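Ticket: Tak handsets stop receiving work messages after a restart
Product: Tak, work profile, Worura messaging app
Site: Villbridge
Priority: 2
Status: Closed, fix confirmed
Opened: Mon 21 September

Reported problem

Staff phones at Villbridge stop getting Worura messages after the handset is restarted. Calls and ordinary texts still come in. The work profile shows as connected and the Worura icon is not greyed out. If the user opens Worura by hand, the backlog loads, and messages then arrive normally until the next restart.

The first report came from the dispatch desk, where a phone had been switched off over the weekend to charge. It was turned on before the shift and sat at 100 per cent battery with no messages showing. The user assumed it was a quiet morning. The backlog loaded after lunch when they opened the app to send something.

Personal apps on the same phones are not affected. Mail in the work profile is affected in the same way, but fewer people noticed as most of them read mail on a computer.

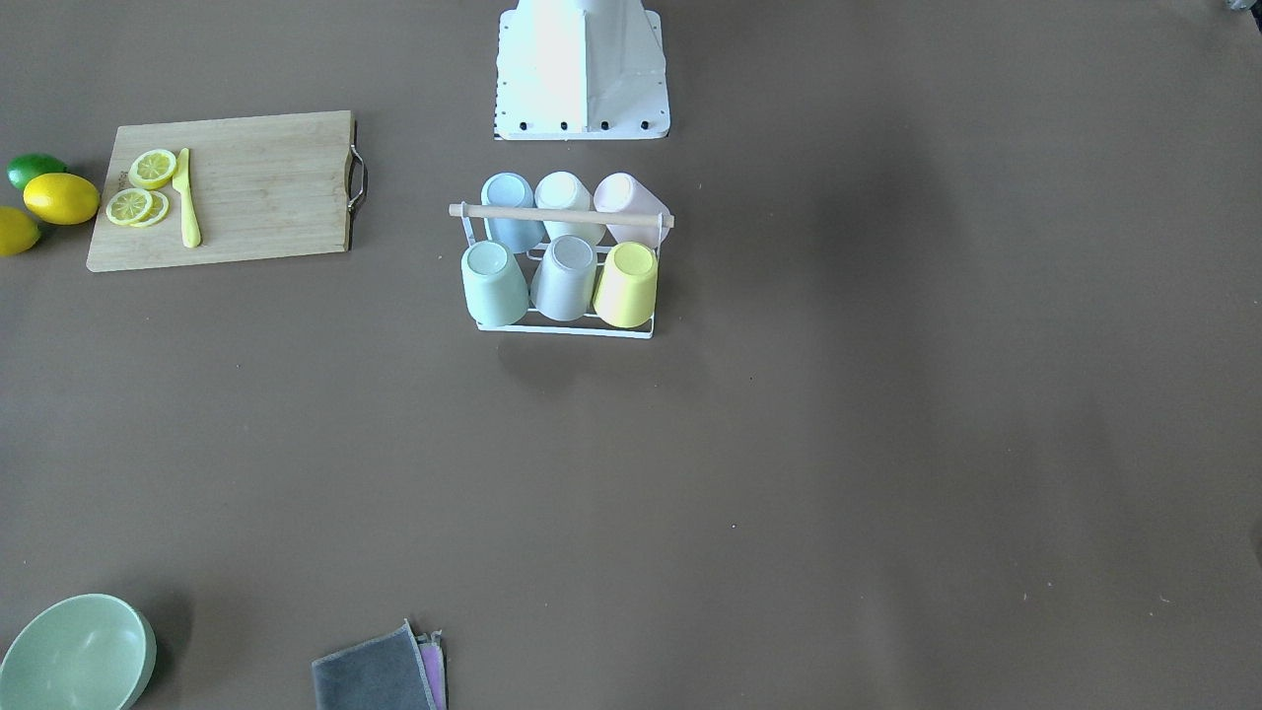 Wire cup rack with six pastel cups.

Checked first

Mobile coverage at the site. Full signal on both the yard side and the office side. Swapped one SIM into a spare phone of another make and messages came through after a restart without anyone touching the app.

Wi-Fi. Turned it off and repeated the restart on mobile data only. Same result. Turned mobile data off and repeated on Wi-Fi only. Same result.

Battery saver. Off on the test handset. Also took Worura off the list of apps the phone is allowed to put to sleep. No change.

Notification permissions. On for Worura in the work profile. The personal side has its own separate switch and it is easy to look at the wrong one. We did look at the wrong one to begin with, so anyone repeating this should go in through Settings, Work profile, Apps.

Date and time. Set automatically, correct.

Storage. Plenty free.

Worura version. Current release on all the phones we looked at. Rolled one handset back to the previous release and the fault was still there. Put it back on the current one.

At this point we had ruled out the network and the messaging app as far as we could from our end.

Log entry, test handset

Restarted with the phone plugged in to a laptop and the system log running. Steps were: power off, wait one minute, power on, leave on the lock screen, send a test message from another phone.

Message not shown. Log has the Worura service asking for the work profile's storage and being told it is still locked. It retries a few times, then gives up and does not schedule another try. The entry reads "profile storage unavailable, deferring", with nothing after it until the app is opened.

Unlocked the phone with the fingerprint reader. Work profile shows as connected. Message still not shown. Log has no unlock event for the work profile at all.

Restarted again and did the same thing but unlocked with the PIN. The unlock event appears in the log and the message comes through within a few seconds.

That was the first time we had seen the fault go away without opening the app.

We then went back and asked the dispatch desk how they unlock after a restart. All of them use a fingerprint. The phone is meant to insist on the PIN the first time after power on, and these ones don't.

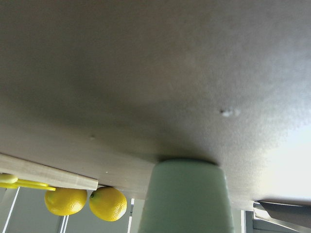
Grey surface, glare at the right.

Why fingerprint was being accepted

Normal behaviour on the Tak is that the first unlock after a restart needs the PIN. The PIN is what opens the encrypted storage for the personal side and, if the two share one lock, for the work profile as well. A fingerprint can't do that on its own.

On the affected phones the lock screen accepts a fingerprint right after power on. The personal side opens. The work profile stays locked underneath but the status screen reports it as connected, going by the network connection alone.

Compared settings between an affected phone and an unaffected one from the same delivery. The difference is a policy called Quick Resume. It is on for the affected phones. With Quick Resume on, a restart within a set time of the last PIN entry is treated as a continuation of the same session. The time limit is entered in minutes and ours was set to 1,000. We had not set that ourselves. It came in with the policy bundle that was pushed when the phones were moved to the new Villbridge group.

Turned Quick Resume off on the test handset only. Restarted it. Phone asked for the PIN. Message arrived straight after unlocking. Repeated this on Wi-Fi, then on mobile data, then with battery saver turned on. Message arrived each time.

The weekend phone at dispatch does not fit this neatly, as it was off for longer than the limit. We asked about it again. It turns itself on when it reaches full charge (a setting that was left on from the factory) and it had been unlocked by PIN and then restarted by an overnight system update. So it was inside the limit after all. We turned off power-on-when-charged for that one.

Things tried that made no difference

Listed here so they don't get tried again.

Clearing the Worura cache. It looks like it works, since you have to open the app afterwards to sign in, and opening the app loads the messages. The fault is back after the next restart.

Removing and adding the fingerprint.

Turning the work profile off and on from the quick settings panel. On one phone this did bring up a PIN prompt and fixed it until the next restart. On another it didn't.

Factory reset. One phone was reset before the ticket was opened. It worked for the rest of that day, then the policy bundle came back down and the fault came with it.
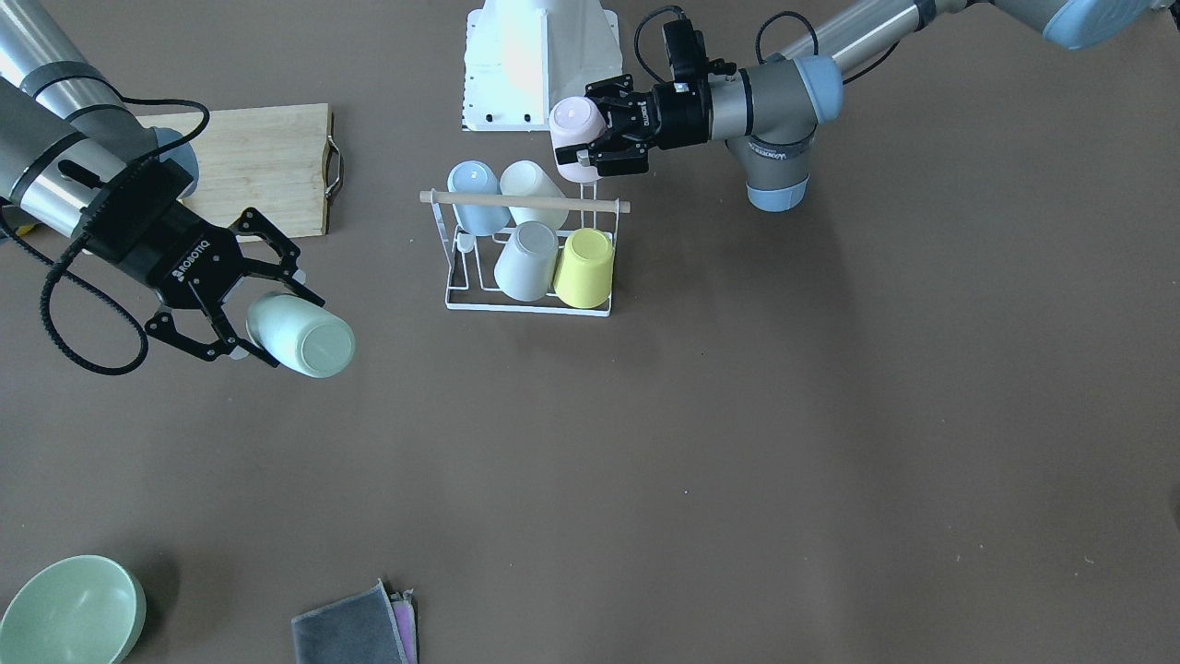
By the Villbridge Mobile Support Desk

The reply from Amar came back the same afternoon. They were able to reproduce the fault on their own handset with Quick Resume on and a work profile that shares its lock with the personal side. Their notes, shortened:

Quick Resume was written for phones with no work profile. It should not be offered when there is one. The policy console shows the option regardless, and the phone accepts it.

The status screen is wrong to say connected when the profile's storage is locked. This is being treated as a separate fault and has its own reference on their side.

Worura giving up after a few tries is by design in the current release. They have asked for it to listen for the unlock event and try again, which it already does when the event arrives. In our case the event never arrives.

They recommended turning off Quick Resume for any group that has a work profile and did not think the handset software needed to be changed before then. They also asked whether any data had been readable on a phone in this state. We checked. The work profile's files could not be opened on the affected phone until the PIN had been entered or Worura had been opened. Opening Worura brings up the PIN pad for a moment, which users had taken to be the app's own sign-in. That explains why opening the app by hand cleared the fault.

Rolling out the change

Edited the Villbridge policy group. Quick Resume off, time limit field left blank. Do not leave 1,000 in the field with the switch off. On an older build the phone reads the number and ignores the switch, and we have some of those in the drawer as spares.

Pushed to the test handset, then the dispatch desk, then the rest of the group. Phones pick up the policy at their next check-in. A phone that is in the faulty state can't check in until the work profile is unlocked, so users were asked to open Worura once and enter the PIN if prompted, then restart.

The Worura admin page showed 1,107 undelivered messages for the site before the push. The count dropped as phones were opened and had cleared by the end of the shift. Message times show when they were sent, so older ones appear further up the conversation and won't be at the bottom where people look. We sent a note out about this.
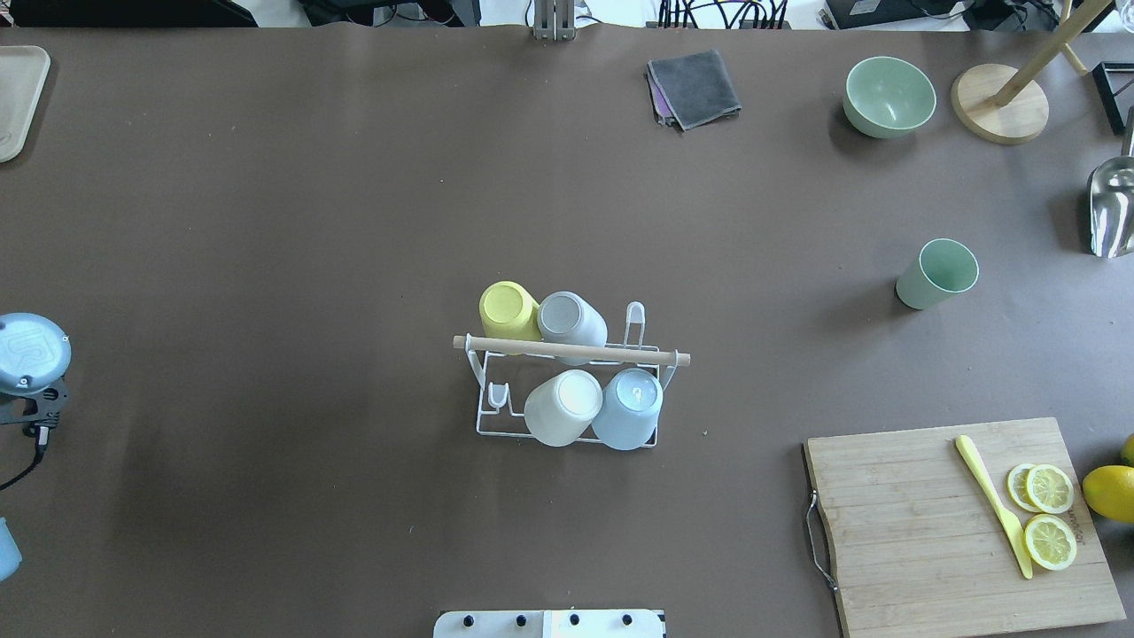 Four upside-down cups on the rack, with a cutting board and a yellow knife.

Confirming a phone is fixed

1. Settings, Work profile, Policy. Quick Resume should say Off, set by your organisation.
2. Power the phone off fully. A quick restart from the menu is fine too, but we used a full power off for every test.
3. Power on. The lock screen should ask for the PIN and ignore the fingerprint reader.
4. Enter the PIN and leave Worura closed.
5. Send a message from another phone. It should arrive within a minute.

If the lock screen still takes a fingerprint at step 3, the policy hasn't reached the phone. Open Worura, enter the PIN, wait for the policy screen to show the new time, and start again from step 2.

If the PIN is asked for and the message does not come, it is a different fault. Open a new ticket and attach the system log from power on.

User feedback

Two users asked for the old unlock back as they wear gloves in the yard and find the PIN slow. The fingerprint still works for every unlock after the first one, and we have told them so. No change to be made.

Left open elsewhere

Status screen showing connected while storage is locked: with Amar.
Quick Resume option hidden when a work profile exists: with Amar, no release given.
Spare phones on the older build: to be updated before they are handed out again.
Policy bundle template: Quick Resume removed from our copy. Other sites using the same template have been told to check their own groups.

Ticket closed after the dispatch desk restarted all their phones and got messages on each without opening the app.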